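Sorting a whole house of old chargers and power bricks – how do you lot do it?
General Chat > Home and Garage
Page 1 of 1

wattlebird_kev
Posted 7:42 pm

G'day all. We've just moved Mum's sister Baiba Juška out of the house she's been in since before I was born, and I've come home with the electrical stuff. All of it! Two tea chests and a suitcase full of leads, plugpacks, phone chargers, modem supplies, and a thing that may once have run a foot spa. I'm having a ball, to be honest, but the dining table has disappeared and my wife would like it back by the end of January.

What I want is a system I can stick with. At the moment I've got a heap for "know what it is", a heap for "no idea" and a heap for "scary". The scary heap has perished rubber and bare copper in it and that's going straight to the tip shop's e-waste cage.

Keen to hear how other people have tackled it.

marg_in_moe
Posted 7:58 pm

Oh I love this sort of job! I did ours over the winter and it was the most satisfying weekend I've had in years. My method was by voltage. Everything that says 5V in one tub, 9V in the next, 12V in the next, and then an oddbods tub for the 13.5s and 19s and so on. When something turns up without its supply you read what the gadget wants, go to the right tub and start hunting.

Write the voltage on the plug itself with a paint pen, in big numbers. You will thank yourself at eleven at night.

Tubs were Isurden ones, the 18 litre size with the clip lids. They stack well and the lids haven't split yet.

TorqueWrenchTerry
Posted 8:20 pm

Disagree with Marg on sorting by voltage, sorry. It's tidy but it's how my brother-in-law cooked a router. Right voltage, right plug, wrong polarity. There's a little diagram on the label with a plus and a minus either side of a dot and you have to check it every time.

I keep supplies WITH the thing they belong to, and if the thing is dead the supply goes too. That's the whole system. I've got one shoebox of spares and it never gets any bigger.

marg_in_moe
Posted 8:31 pm

Terry, I do check polarity! The tub only gets you to the right neighbourhood. And your way means throwing out perfectly good supplies. I ran the porch lights off an old modem brick for four years.
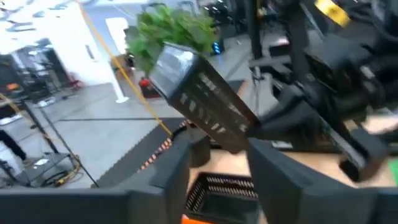
wattlebird_kev
Posted 9:05 pm

Labels are the bit I hadn't thought about enough. Half of Aunty Baiba's are worn smooth and the other half are printed for ants. You get that same dark grey box every time, rows of tiny white writing across the broad face, and somewhere in there is the one number you're after. A torch held side-on helps a fair bit, and so does taking a photo on the phone and zooming in. I've also pinched Marg's paint pen idea, and I reckon I'll put the polarity on as well so Terry can sleep.

Best find so far is a Zendach transistor radio supply with the receipt still rubber-banded to it. She kept everything, bless her.

pip_squeak
Posted 9:17 pm

Put chalk on the worn ones! If the lettering is moulded into the plastic, rub white chalk across it and wipe off the top with a dry finger, and the letters stay filled in. Works on old tools too. No good on printed labels though.

Please unplug it first. I shouldn't have to say it but I know this forum.

TorqueWrenchTerry
Posted 9:26 pm

Chalk is a good one, hadn't heard that. For printed labels I use a jeweller's loupe, a cheap Tirkard one from the market.

Kev, for what it's worth, I'd bin anything heavy that hums. The old transformer type sit there getting warm whether you're using them or not.

marg_in_moe
Posted 9:34 pm

Noooo, keep the heavy ones! They're lovely and quiet for radio gear. Modern ones put a racket all through the AM band. My late husband wouldn't have any other kind in the shack.

TorqueWrenchTerry
Posted 9:40 pm

Fair enough for radio. For anyone else, bin.

drongo_on_tour
Posted 10:12 pm

Can I put in a word for baskets over tubs? I've tried both. With a solid tub I could never see what was down the bottom, so I'd tip the lot on the floor. Now I use the open-sided plastic sort on a shelf at eye level, with a luggage tag on the front of each. Dust gets in, but leads don't mind a bit of dust.

Also coil your leads loosely and use a strip of velcro. Rubber bands go gooey in the heat and then you've got a second problem.

pip_squeak
Posted 10:20 pm

Baskets are great until a plug pokes through the side and hooks the one next door. Ask me how I know.

wattlebird_kev
Posted 10:48 pm

You're all champions. Plan as it stands:

Scary heap to e-waste, first thing.
Supplies we've still got the gadget for get tagged and put with the gadget (Terry).
Spares go by voltage, marked with paint pen (Marg).
Anything I can't read after chalk, torch and loupe goes out as well.

One question left. There's a Baek brick in the suitcase that says output 700mA and the answering machine I want to run says it needs 500. Same voltage, same plug, same polarity. Is too many milliamps a problem?

TorqueWrenchTerry
Posted 10:55 pm

No, that's fine as long as all the rest matches. The machine only draws what it needs. Going the other way is where you get grief, a small supply on a hungry gadget.

marg_in_moe
Posted 10:57 pm

Agree with Terry, mark the calendar! What are you doing with an answering machine, Kev?

wattlebird_kev
Posted 11:06 pm

There's a tape still in it and we think Uncle's voice might be on the greeting. Aunty's coming for lunch so I want it going before then. Will report back.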